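Friday is wash day at our place, and I've finally gotten strict about the reds. One load of pink socks back in September cured me – my favorite white tee never recovered!

So now anything bright red gets the basket to itself and goes in last, on cold, with nothing else for company.

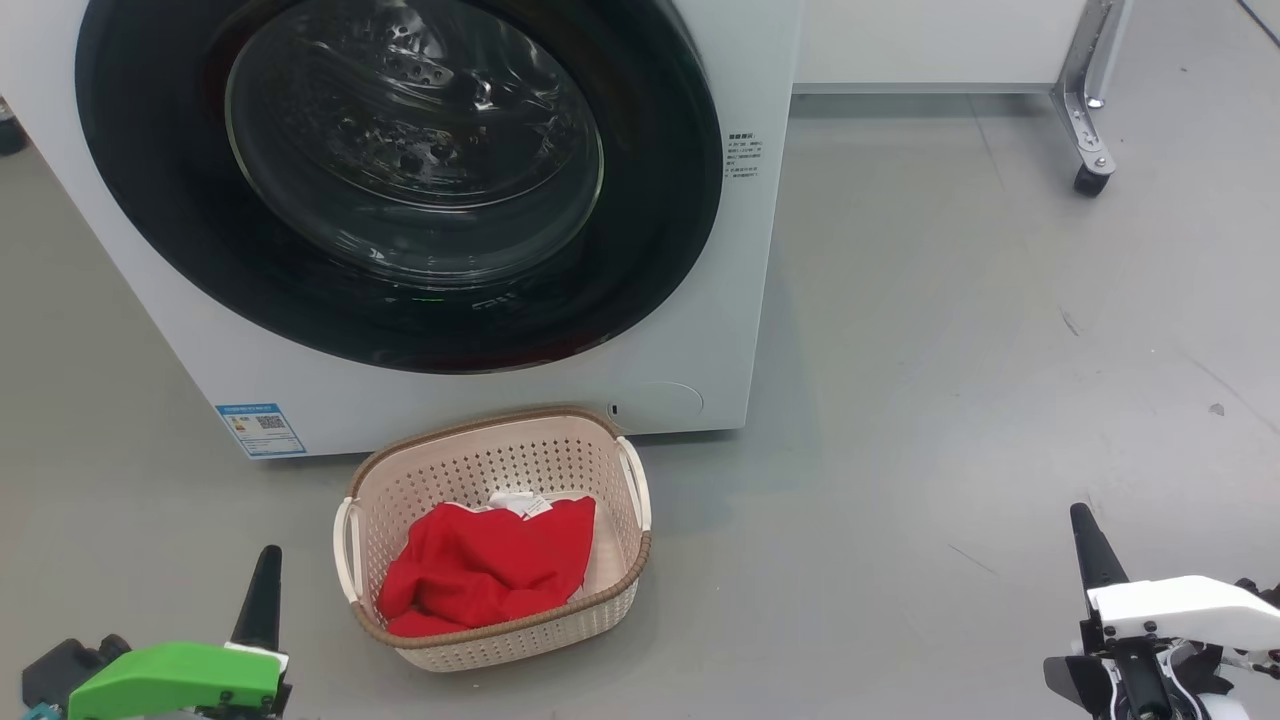
My friend Signe swears by those color catcher sheets and tosses in 2 every time. I tried a box and they were fine, I guess, but I still don't trust them with my good towels.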